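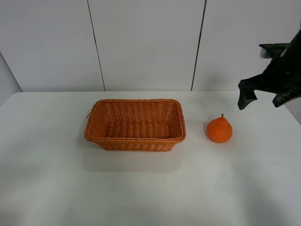

Could the basket be moved nearer to the arm before a graded run? The manual says it must stay in place, but the travel is long for a beginning team. (Comment received on the previous edition, Section 3)

The basket may be moved during practice. It may not be moved once a graded run has been entered in the log. The wording of step 4 below has been changed to make this clear.

SECTION 3. SETTING UP THE BASKET TASK

This section applies to all student teams using the Tramari station in the Soltport robotics class and in the after-school club. Read it in full before switching on the arm. Teams that have not completed Section 2 (Safe Use of the Arm) may watch a session but may not operate the station.

3.1 Before the session

1. Sign in at the station and write the team name on the first line of the log sheet.

2. Check that the emergency stop is released and within reach of the student who will operate the arm.

3. Wipe the tabletop with a dry cloth. Do not use spray cleaner on or near the arm.

4. Place the basket with its long side running left to right and its opening facing up. Remove anything left inside. For a graded run, the position of the basket is fixed from the time the run is entered in the log until the run is closed.

5. Place one item on the table to the right of the basket. Leave enough open table between the two for the fingers to come down without touching the rim.

Note: Soft items and firm items use different grip settings. Select the setting for the item on the table, even if the team plans to change items later in the session.

3.2 Starting the arm

6. Switch on the controller and wait for the ready signal. Do not touch the arm while it is finding its home position.

7. Load the Tramari program from the class folder. Teams may edit their own copy only.

8. Open the fingers fully and bring them above the item at low speed. Stop before contact and check the line of approach from the front of the table and from the side.

9. If the fingers are not lined up with the item, correct the position in the program. Do not correct it by pushing the arm or sliding the item.

CAUTION: Keep hands, sleeves and hair away from the table whenever the arm is powered. The operator must announce each movement before it begins.

3.3 Lifting and placing

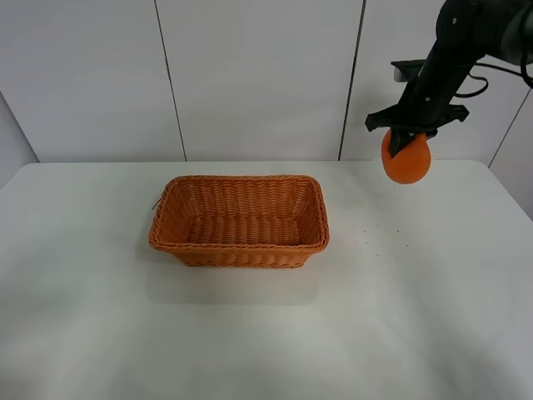 L. Radwan

10. Close the fingers in small steps until the item is held. A soft ball will flatten slightly under the fingers. Increase the grip only if the item slips.

11. Raise the item straight up. It must be higher than the basket rim before any sideways movement starts.

12. Hold the item still for 3 seconds. If it drops during this time, enter the attempt as "not held" and return to step 5.

13. Move the item left until it is over the basket opening. Lower it slowly and open the fingers. The item should not be released from above the rim.

14. Raise the arm, return it to the home position and enter the result.

Note: An item that touches the rim and then falls inside the basket is entered as "placed with contact." An item that comes to rest on the table is entered as "missed," including when it has bounced out of the basket.

CAUTION: If the cable pulls tight at any point in the movement, press the emergency stop. Report the matter to the instructor before starting again.

3.4 Keeping the log

15. Enter every attempt, including those stopped early. Each team must submit 40 attempts by the end of November.

16. Do not erase an entry. Draw one line through it, write the correction beside it and add the initials of the operator.

17. At the close of the session, copy the sheet into the Bamovura record. The record held 1,826 attempts when this edition was prepared, and entries from earlier classes must not be altered.

18. Switch off the controller, store the item and leave the basket on the table for the next team.

For faults that prevent the arm from reaching its home position, see Section 5.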